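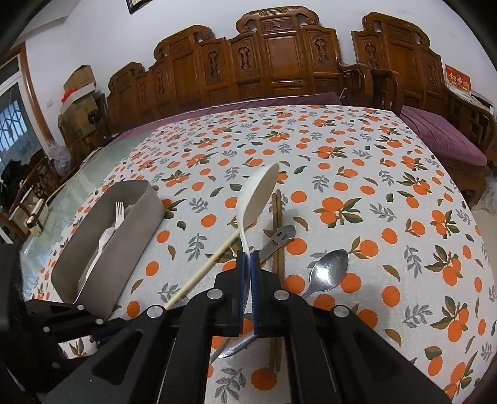
Cutlery sort, first go. Gray tray on the left, the rest still out.

Re: One tray for everything, or am I kidding myself?

tansyroot
Posted 2022-07-14
Trying to get down to one tray on the table for all the everyday eating stuff. Spoons, forks, chopsticks, the lot. The tray is long and gray with high sides, and it has no dividers. My sister swears by this. I am not convinced. So far I have a fork and a white spoon in it and I'm already annoyed, because the spoon handle takes up most of the length. Has anybody kept a no-divider tray going for more than a month, or does everyone quietly go back to the drawer?

gus_in_flolledstead
Drawer. Next question.

Sorry, longer version. High sides look tidy and they hide everything. You end up fishing. With a drawer you at least see all of it when you pull it open.

millrace9
I'd push back on that. We've had one tray in the middle of the table since May, two adults and a kid, and it works fine. Everybody grabs their own. Nobody has to get up because they got a fork and wanted a spoon. The drawer only works if the drawer isn't stuffed with takeout menus and corn holders, and I have never met that drawer.

gus_in_flolledstead
Since May is two months. Come back at Christmas.

Perla Mendoza
Chopsticks are your problem, tansyroot. Everything else will lie down in a long tray. Chopsticks roll, they slide under the spoons, and you only ever find one. I can see a pair of brown ones and then a lighter one off by itself. Where is the other light one?

tansyroot
Perla: good question. I own one and a half sets of the light ones, if that makes sense. The brown pair stays together because I watch them like a hawk.

Perla Mendoza
Toss the single. You won't, but toss it.

ollie.k
Don't toss it, it's a plant stake. Or it's what you poke the sink drain with. There's always a job for one chopstick.

On the tray, my doubt is crumbs. Smooth sides are nice to wipe but an open tray on a table where people eat is going to collect toast. You'll be washing clean spoons. I did this with a Bidska tray, the long kind, and after two weeks I was rinsing the bottom row before every meal. How is that saving anybody work?

millrace9
Put a napkin over it? We do. Takes a second.

ollie.k
A napkin over a tray you bought so you could reach the spoons.

millrace9
It's a napkin, not a padlock.

hettie_w
Can I be the one to ask about the gray handle with the smiley face cut out of it? Is that a kid's fork? My daughter had a set with bears on the ends and they never matched anything, and we still have two of them and she's in college.

tansyroot
It came in a box of odds from the Wallthorpe flea market. I keep telling myself it's going in the donation bag. It has survived three sorts so far. I think the face is doing that.

hettie_w
It is. You're stuck with it.

Perla Mendoza
This is exactly why these sorts never work. You put one tray out, fine, and then the smiley thing gets a pass and the half pair of chopsticks gets a pass, and in a month the tray is the old drawer with higher walls. The container doesn't fix anything. How many people eat at that table? Count them, double it, and the rest goes in a box in the closet. If you haven't opened the box by fall, give it away.

gus_in_flolledstead
I agree with Perla and I don't like it.

tansyroot
I've read the "double it" advice before and I have doubts. We run the dishwasher every other day. Double doesn't get me to the second evening if anyone has cereal at night, and someone always has cereal at night.

valdovinos_jr
Triple for spoons, double for forks. That was the rule in the Valdovinos house when I was growing up and we never ran out. Chopsticks went in a jar, standing up. My mother would not have them in with the metal. I still think a jar is the right answer. You pull out two and you're done.

ollie.k
Jar tips over. Every jar of chopsticks I've ever owned has gone over at least once with the whole family watching.

valdovinos_jr
Use a heavier jar.

ollie.k
Now I need a heavier jar to go with my napkin.

hettie_w
Different subject, but I like the tablecloth a lot. The oranges with the leaves. Is that wipe-clean or the kind you have to wash?

tansyroot
Wash. I know, I know. It's white under the oranges, so it shows everything. I only put it out for good light while I sort, and then I leave it on for a week.

hettie_w
Mine would last one dinner. Is it very busy to look at, with all the cutlery on it? I find I lose pale spoons on a print like that.

tansyroot
A little. The cream spoon is fine when it's up off the cloth. Lying down, I've skipped right over it.

Perla Mendoza
One more thing and I'll leave you alone. Which way do the handles go? If you do keep the tray, handles all at the near end, so people aren't putting their fingers on the part that goes in somebody's mouth.

millrace9
Forks tines away from you, yes. Ours started out that way. My kid puts them back in whatever direction he's facing.

gus_in_flolledstead
And there it is. Two months.

tansyroot
OK. Plan for now: handles toward the near end, brown chopsticks get a jar (a heavy one, thank you), and the tray gets spoons and forks only. I still don't think it'll hold up. If I'm back in the drawer by next month I'll say so in this thread and Gus can be unbearable about it.

gus_in_flolledstead
Bookmarked.

ollie.k
What about the light chopstick?

tansyroot
It's in the basil.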